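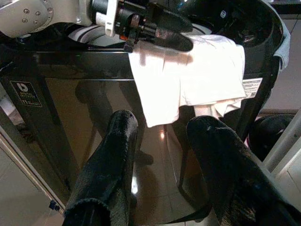 The Halonen arm with a white cloth at the rim of a washing machine.

Marby Opens Orders for Halonen Laundry Kit

September | By Eero Huttunen, Malldale
Print this page | E-mail this page

MALLDALE – Marby is now taking orders for Halonen, a two-arm kit that teaches robots to handle household laundry, and we're thrilled to get it into more hands!

Cloth is hard for robots. It folds, slips and bunches, and it never lands the same way twice. Halonen comes with soft padded fingertips, a wrist camera and a starter library of over 2,000 recorded laundry tasks, covering towels, shirts and pillowcases at home washers (glossy fronts included, which were a real headache for our vision team).

The first run is 132 kits. Labs and schools in Malldale and Zutham get first pick, and general orders follow. Spare fingertips ship in packs of 300 for labs that run all day, and they swap out with one screw.

"I've wanted to work on laundry for years," said Eero Huttunen, product lead at Marby. "Socks are still a struggle, and we'd love to see what other teams do with them."

Setup guides are free to download from Marby.

Related items
Marby Moves Into Larger Zutham Workshop
Halonen Fingertips: Care and Cleaning
Open Bench Night Returns to Malldale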